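Questions fréquentes — nos essais de pinces à main

Pourquoi comparer des pinces tenues à la main ?

Avant de monter quoi que ce soit au bout d'un bras, j'aime bien sentir la pince dans ma paume ! On repère tout de suite si elle penche vers l'avant ou si le câble tire sur le poignet. Je note mes impressions, et seulement après je regarde les chiffres.

Quels modèles sont passés entre mes mains ?

Deux pour l'instant, la Grambridge et la Karunaratne. Je les prends d'abord séparément, puis une dans chaque main (et là, croyez-moi, on découvre vite ses mauvaises habitudes de gaucher contrarié).

Vous travaillez sur quel genre de surface ?

Une grande planche blanche et mate, posée à plat sur la table. J'ai essayé un tapis sombre en novembre et je suis revenu au blanc au bout de deux jours, les doigts noirs ressortent tellement mieux.

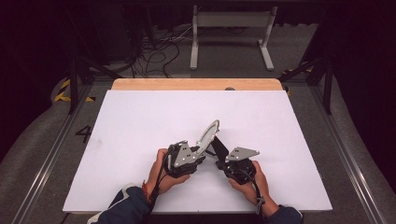 Les deux pinces inclinées l'une vers l'autre, au-dessus de la planche blanche.

Et les câbles, ça ne gêne pas ?

Si, un peu. Je les laisse descendre le long des poignets et je garde du mou — sinon, dès qu'on tourne la main, ça tire. Une version sans fil me tenterait bien, mais je n'en ai pas encore testé qui me plaise.

Combien de prises par essai ?

244 par modèle pour la première série, et presque 1000 quand je veux juger l'usure des doigts. Prévoyez des pauses, vos pouces vous diront merci !

Quel contrôleur utilisez-vous ?

Le Rikumgate, avec ses réglages d'usine. Le Purex m'a bien plu aussi, surtout pour son écran, mais je perdais trop de temps dans les menus.

Peut-on vous envoyer une pince à essayer ?

Avec plaisir ! Joignez le câble et la notice, et dites-moi si je peux démonter les doigts.

Page mise à jour le 7 août 2024.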